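Local Theater History, Week 3: Reading an Old Opera House

Print this page | E-mail this page

Okay, so last time we got as far as the railroad reaching Gratby, and I promised you'd finally get a building. We're doing the Grandari Opera House, which I love more than is reasonable (I've given this lecture with a fever and still went over time).

First, the name. You will look for opera in the records and find almost none. Small towns liked "opera house" because "theater" sounded a little wicked to churchgoing people, so the Grandari had minstrel troupes, temperance speakers, graduations, a roller skating craze and one very long evening of trained geese. Write down "opera house = respectable label" because it will come up again when we get to Sustari.

Second, the floor plan. The hall was upstairs, over 3 storefronts, and the rents paid for the heat. The owners advertised 3,000 seats in the opening season — please don't put that in your paper! The insurance map shows a room that might have held a few hundred if everyone breathed in. Always check a newspaper boast against a map.

Third, the movies. The screen went in front of the old painted curtain, the boxes came out, and the Tóth Block next door was knocked through for a lobby and candy counter. When the last picture show closed, the place sat dark for around 14 years before the arts group got the keys. The green room and its little kitchen came much later, so leave them off your timeline of the original building.

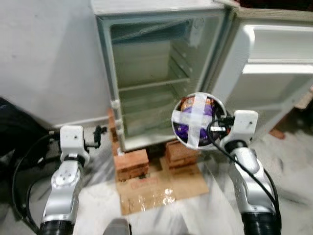

Green room refrigerator, door open.

For next class, read the April playbills in the packet and pick one act. Tell me who it was meant for, what a seat cost, and how the troupe got to town. One page is plenty.

Comments

My grandmother skated up there! She said the floor sloped.

Is the packet the same as last year's? I can't find the playbills in mine.

Please say more about the geese.

Contact the instructor | © Gratby Local History Course | Page updated 27/07/2026 | Back to top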